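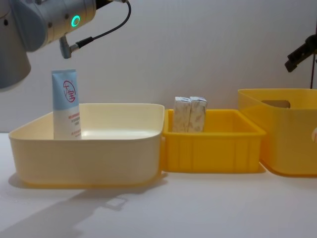 Rongrong Hao: three trays for one bathroom shelf is two trays too many, and I say that as someone who has bought all the trays.

**pellmell_jo** wrote:

Three isn't many. Big shallow one for tubes and bottles, a smaller one for the little packets, a third for whatever's left. My mum has done it like that for years and you can find a plaster in her house in the dark.

**Rongrong Hao** wrote:

Your mum could find a plaster in the dark if they were kept in a carrier bag. She knows her own house. What I object to is the idea that the trays do the work. I did the whole Cirkdale method last December, read the booklet, bought the set, and by spring the "daily" tray had two dried-up mascaras and a bike light in it.

**gusset** wrote:

What's the Cirkdale method? Is it the one with the coloured labels?

**Rongrong Hao** wrote:

No, labels is Clomeo. Cirkdale is the one where everything gets sorted by how often you touch it. Daily, weekly, hardly ever. You're meant to go through it all again every 90 days, and I'd like to meet the person who does.

**pellmell_jo** wrote:

I do it. Well, I did it twice.

**tinlid** wrote:

I'm with Rongrong on the method but not on the trays. A tray is a good thing if it's shallow enough to see the bottom of. Wide, low, rounded corners so you can wipe it out. The trouble starts with deep baskets. Anything deep turns into a bin with nice sides.

And cream tubes want to stand up, cap down. Saves all that squeezing and swearing when it gets low. The Dabao tube is cap end down with only a very slight lean and it stands by itself in a tray, no pot or rack needed.

**gusset** wrote:

Mine doesn't stand by itself! I've got a hand cream with a tiny domed cap and it goes over if you shut the door. So now it lies down and I have to roll it up from the end like toothpaste.

**tinlid** wrote:

Put it in the back corner of the tray, then it's got two walls to lean on. Or use an old mug.

**Rongrong Hao** wrote:

Old mug. Thank you. Free, already in the house, and you'd never get a booklet out of it.

**marrowfat** wrote:

Can I disagree with the lot of you about colour? I went for all-matching clear boxes from Jallanico (149 for the set, yes I know, delivered in a box you could keep a pony in) and couldn't tell one from another without my glasses. Swapped the one with the small packets for a bright yellow ribbed thing from the market and now my hand just goes to it. Clear boxes look good in a catalogue and that's as far as I'd go in their defence.

**pellmell_jo** wrote:

149?? For boxes?

**marrowfat** wrote:

I've been told. At home, at length.

**pellmell_jo** wrote:

But that's an argument FOR trays, isn't it? Yellow one for the packets, pale one for tubes. You've just described what my mum does.

**marrowfat** wrote:

It's an argument for one yellow tray. The others went to the shed.

**Rongrong Hao** wrote:

Also, ribbed. Have you tried cleaning one of those after something's leaked in it? Ribs on the outside, fine, they collect a bit of dust and you live with it. Ribs on the inside and you'll be in there with a cotton bud. Same goes for those lips round the rim, though at least you can pick the thing up by the lip.

**tinlid** wrote:

Smooth and glossy for creams, agreed. Ribbed for dry stuff. Packets don't leak.

**Rongrong Hao** wrote:

Sachets leak. I had a shampoo one from a hotel go off in a washbag and it got into everything, including a book.

**gusset** wrote:

How do you lot keep small packets upright? I stand mine up and they slide down flat as soon as there's any space next to them, and then I can't see what I've got so I buy more. I counted once out of shame and had some 4 boxes' worth of plasters lying in layers.

**marrowfat** wrote:

Narrower tray. Or shove them in a corner side by side and wedge something against them. I use a box of cotton buds.

**pellmell_jo** wrote:

Clomeo do a divider for that. It clips to the rim.

**Rongrong Hao** wrote:

Of course they do. And does it clip to a rim that isn't theirs?

**pellmell_jo** wrote:

...no.

**Rongrong Hao** wrote:

There we are then. Cut a bit of cardboard.

**tinlid** wrote:

There was a long post on this from Vũ in the old bathroom thread, number 3719 I think, the one about folding a cereal packet into an L. It holds up for months as long as the shelf isn't damp. Mine's gone a bit soft at the bottom but that's next to the basin, so my own fault.

**gusset** wrote:

Found it, ta. I'll try the cereal packet in the yellow washing-up-bowl thing I've got under the sink. Not buying anything until I've thrown out the old plasters. Do plasters go off?

**marrowfat** wrote:

The glue does. Stick one on your arm and see if it's still there after tea.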